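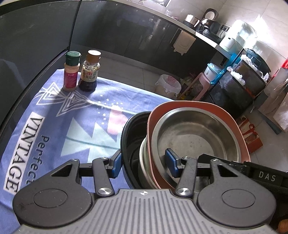
Speaker notes - Good practice for hand-held gripper sessions in home kitchens
Lyle Brannigan, Grurero
3/1/18, afternoon track, 30 minutes plus questions

Slide 1. Title

Say name, say Grurero, say which team. Thank the organizers once and move on. Ask people in the back if they can hear.

The talk is about the house rules we use when an operator works with a hand-held gripper in a real kitchen. It isn't about the learning side. Iltik has the slot after mine and they will cover that. If someone asks about training, point them there.

Slide 2. Where the rules came from

We started with no written rules. Each operator did what seemed sensible, and when we put the sessions side by side we couldn't compare them. One person closed the fingertips on a bowl and lifted straight up. Another tipped it first. One stopped the session after a slip and another kept going.

Pereyra was our first site partner and they asked for something on paper before they would let us into any more homes. Fair request. The first version was 10 pages long and operators did not read it. The version I'm presenting today is 3 pages. Hold up the printout.

We have now run 660 sessions under it. Of those, 338 were dish handling, so most of my points come from dishes.

Slide 3. Scope

Rules cover hand-held grippers only. Arms on a fixed base fall under a different document, with guarding and stop buttons, and I'm not qualified to speak for the people who wrote it.

The operator is the safety system here. Say this slowly. Everything the operator can feel through the handle is information the written rule should make use of.

Slide 4. Before the first grasp

Read these out, they are short.

Check the fingertip pads for tears and grease. Wipe with a dry cloth.
Open and close the jaws all the way, empty, before touching anything in the home.
Check the pivot screws by hand. If one turns, stop and tighten it.
Ask the resident what must not be touched. Write it down.
Leave the rest of the kitchen as it is.

The last one gets questions. People want to tidy up first. Our rule is that you move something only if it blocks the path of the hands or could hurt someone. A cleared kitchen gives you a session that doesn't look like anybody's kitchen. If you do move something, note it and put it back after.

Slide 5. Stacks

This is the part I get asked about most, so leave time for it.

A stack of nested dishes is harder than it looks. The rims sit close together and they are often different materials. Steel inside plastic slides. Ceramic inside ceramic sticks and then lets go all at once.

The rule has four parts. Decide before closing how many pieces you intend to take, and say it out loud so it's on the record. Place one fingertip inside and one outside the rims you want. Close slowly until the pieces stop shifting against each other. Then lift a finger's width and hold before going higher.

If a piece you didn't mean to take comes along, that's a recorded event. Set everything down and log it. Do not shake it loose.

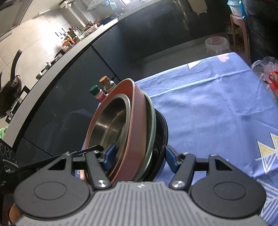
Stack held on edge by the rims, over the table.

Slide 6. Tilting a stack

Leave the picture up while talking through this.

Once dishes are turned on edge, the only thing holding the inner pieces is the squeeze between the fingertips. So the rule is that a tilted stack stays over the table. You don't walk with it and you don't reach over the floor with it. If it has to go to a counter across the room, set it flat, regrip, and carry it level, or carry the pieces one at a time.

Utensils are the other thing. A handle lying near the finger can get pinched between the pad and the rim and you lose half your grip without feeling it. Look along both fingers before you squeeze. Mention the Fendo trial if time allows - they wrote up every pinched utensil for a month in January and changed their own procedure as a result. They now take loose utensils out first as a separate step.

We have not copied that step yet. I think we should. Say that it's my opinion and not Grurero policy.

Slide 7. Tablecloths and other soft surfaces

Short slide. A cloth moves when a dish is dragged. Rule: lift, don't drag. If the cloth wrinkles under the dish, stop and smooth it with your free hand, jaws open. Bottles and jars near the far side of a cloth will travel with it, so check them before you start pulling on anything.

Slide 8. When to stop

Stop for any of the following.

A person or pet comes within arm's reach.
Anything cracks or chips.
The operator's wrist hurts. We had to add this one after the first season. People push through it.
The resident asks. No discussion.

Stopping is not counted against an operator. We had a line in the old version about keeping stops to a minimum and we took it out. Nearly all of the chipped dishes we paid for came from sessions where the operator had noticed a problem and kept going.

Slide 9. What goes in the log

Start and end, operator, the intended number of pieces for each stack, anything moved, every stop, every unintended piece. Paper is fine. Pereyra uses paper and theirs are the cleanest logs we get.

Don't write "OK" in the notes column. Either write what was done or leave it blank.

Slide 10. Open points

We don't have a good rule for glass. At the moment operators may decline it.
We don't have a pad replacement interval. We change them when they look worn, and two people will not agree on what worn looks like.
Left-handed operators say the stack rule reads as if it was written for the right hand. It was. A revision is being drafted.

Questions

If asked for the document: yes, it can be shared, come and see me at the Grurero table. There are printed copies, please take one each.

If asked about cost of breakage: residents are paid for anything damaged, same day. Don't get into amounts.

If there are no questions, go back to slide 5 and ask who in the room does it differently.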